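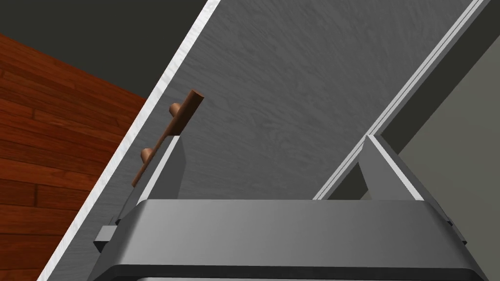

Forkonness Teleop Demonstrations

Simulated household tasks, recorded by remote control
Version 5, April 2022

Summary

Forkonness is a set of 1,286 demonstrations in which a person drives a simulated arm with a parallel gripper through short household tasks. Everything was recorded in the Sturnik simulator with a handheld controller. There are no real-robot episodes in this release. The data is meant for imitation learning and for testing policies that work from a gripper-mounted view.

Tasks

Tasks fall into seven groups. Most involve furniture in some way: grasping a bar handle, opening and closing a door or drawer, moving the gripper to a pose near a tabletop, setting an object down. Object and furniture poses are drawn fresh at the start of every episode. The written instruction for each episode is in task.txt, one line, lower case.

How the demonstrations were made

Operators watched the gripper view on one monitor and a fixed room view on a second. Translation and rotation were mapped to the controller at a fixed scale, with a trigger for the fingers. Releasing the side button froze the arm so the operator could bring their hand back to a comfortable position. Those pauses are left in the recordings - filter on the clutch field if you don't want them.
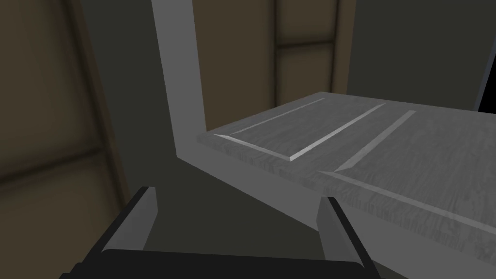

Can I train on the gripper view alone?
The low-dimensional baseline needs joint states as well, but the image baseline runs on the gripper view by itself. Pass --views wrist to the loader.

File layout

Each episode is a folder with these files:

task.txt - the instruction
states.npz - joint positions, gripper opening, clutch
actions.npz - operator commands after scaling
wrist.mp4 - gripper view
room.mp4 - fixed view
meta.json - seed, room, operator number, success flag

Episodes run up to 2,000 steps. Longer attempts were stopped and are not included.

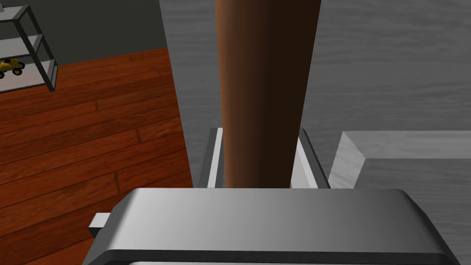 The success flag is set by the simulator from object poses at the last step. Failed attempts are kept in a separate folder called failed and are not in the episode count given in the summary.

Known problems

Room files made before September use the old Berport furniture meshes, and handle collision shapes there are slightly too thick. Finger contact can register early.

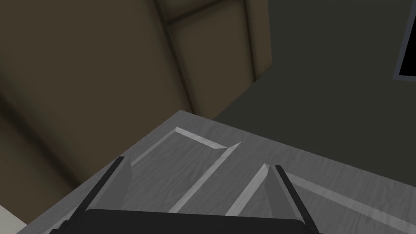 Operator numbers were reassigned between versions 3 and 4, so don't join on them across releases. Timestamps in room.mp4 may lag the states by one step.

License and citation

Free for research use. Please cite as: Ziółkowski, Forkonness Teleop Demonstrations, version 5.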